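4.2 What ends up on the counter

I went into this part of the study thinking I'd be writing mostly about cupboards. We'd asked the households in Sarville and Villalba to tell us where they keep everyday food, and on paper the answers were tidy – cereal in the pantry, snacks in a drawer, fruit in a bowl. Then we looked at the counters, and I got a lot more interested in those!

My colleague Agustina Durán and I sorted 1206 photos over April, and we kept having the same argument about what counts as "put away". She'd say a bag of snacks standing in an organizer is stored. I'd say it's parked (the organizer is on the counter, after all, so you've only moved the mess into a nicer box). We settled on 3 codes in the end: stored, parked and loose. Parked covers anything in an open container on a work surface, and loose covers anything that's just sitting there, whichever way up it landed.

Figure 4. A counter with a cereal box lying across a teal plate of plush fruit, and a bag of snacks in an open bamboo organizer behind it.
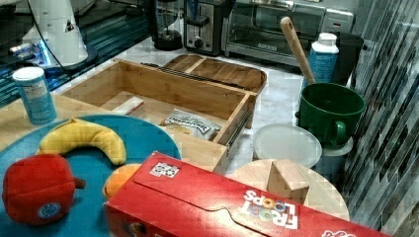
Cereal gave us the most trouble. A box is tall and light, it doesn't fit most organizers, and so it tends to get coded loose even in kitchens where the smaller packets are parked quite neatly. Toys were the other headache. We hadn't planned a category for play food, and at first I wanted to leave it out, but it takes up plate and counter space the same as the real thing does, so we coded it by position like everything else. Appliances we left alone – a toaster lives where it lives, and I wasn't going to call it clutter.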